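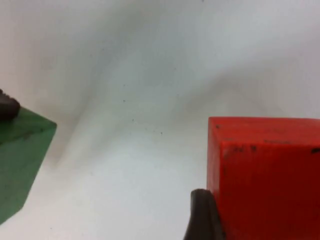
Getting old price stickers off secondhand stuff??

Bought a bunch of jars and picture frames at the Kanik market, every one has a sticker that tears in half when you pull. Gummy mess underneath. Tried hot water, did nothing. Have 6 jars left and two frames. Don't want to buy a special spray if theres something in the kitchen that works.

Posted by Kapoor397

Cooking oil. Any kind. Rub it on, leave it overnight, wipe, then dish soap. Glass only! On bare wood it leaves a dark spot, ask me how I know.

dulletti

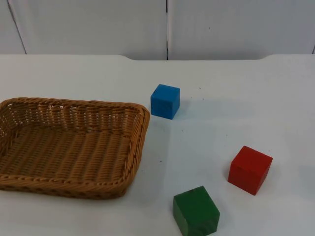

KANIK, January

Hair dryer, low, maybe a minute per sticker. Lift one corner with an old plastic card and go slow. Works on painted wood and most plastic. For baskets, peel while warm and then dab with masking tape, don't rub, you just push the glue down into the weave. Did a whole shelf this way last Monday evening. Whatever's left on the jars comes off with baking soda and a little oil mixed to a paste.

Keep the heat away from the glass in the frames if it's cracked. And skip nail polish remover on anything painted, takes the paint right off with teh glue.

Gikico

just leave them on lol

user 3826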